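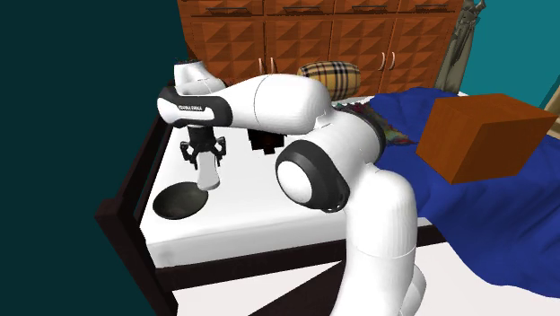
Bedroom view with bed and white sheet, computer rendering.

Clondholm Residents, minutes, November

Present: Benedicta Laryea (chair), Naa Aryee (minutes), 2 owners from the Bonsu side.

1. Stairs. Jostach offers to paint both stairs for 2000. Gotico did not answer yet. We wait until the next meeting.

2. Water bill. It was 157 higher than last year. Naa will ask for a reading of the meter.

3. Reserve. Agreed to keep 1000 for the roof.

Closed at 8:40 pm.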